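Hang It or Fold It? A Small Study of a Small Clothes Rack
Project report, Home and Textiles elective
Leobardo Cortés, with Tímea Pálfi

Why I picked this

My closet is a disaster, and my roommate's is worse. When Ms. Lakatos said we could study any household routine we wanted, I knew right away it would be laundry, and more exactly the part after laundry, when everything is clean and nothing is put away. I wanted to know which clothes do better on a hanger and which ones should just be folded and forgotten until you need them.

Tímea joined in because she owns way more clothes than I do (she'll say that's not true, but I've seen the drawers). She lent us most of the tops and one very thin blouse she made me promise not to snag.

What we used

We had a budget of 30 dollars and didn't spend all of it. The rack is a basic one, a metal rail on tube posts with white plastic joints, and it went together without tools. I read Veronika Lakatos's class handout on fabric care twice before we started, and I still mixed up two of the symbols. The clothes were a mix of cotton, knits and slippery stuff, and we kept the whole project going for 8 days in September.

What we did

Each piece got a turn on a hanger overnight and a turn folded in a stack overnight. In the morning, before class, we gave it a crease score from zero to five. Tímea scored first and I scored second without looking at hers – we disagreed a lot at the start, mostly over what counts as a crease and what is just how the fabric hangs.

We also noted anything that slid off its hanger. That wasn't in the plan, but it happened so much on the first night that we added a column for it.

The pink top with the big white and navy print hung crooked however I put it on, so it got its own line in the notes. The sheer white piece hung next to it, and the tan one was the crumpled heap under the rail, which is pretty much how I treat that color at home too.

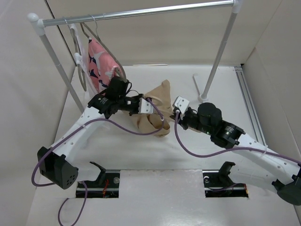
What we found

Thin fabrics won on the hanger, easily. The blouse came off with a score of one and came out of the stack with a four, and Tímea was not happy about the four. Knits went the other way! One sweater grew little shoulder bumps overnight and kept them through lunch.

Plain cotton barely cared. I had expected a big difference there and we got almost none, so I guess I can stop feeling bad about my T-shirt drawer.

The sliding was all about necklines. Wide necks slid, narrow ones stayed, and buttoning just the top button fixed it for shirts.

What I'd change

I'd use one kind of hanger and a longer rail, and I'd fold everything the same way, because my folding and Tímea's folding are two different sports. Dwight Lapointe from the other section lent us his notes on stacking towels, and I'd like to try his method on sweaters next.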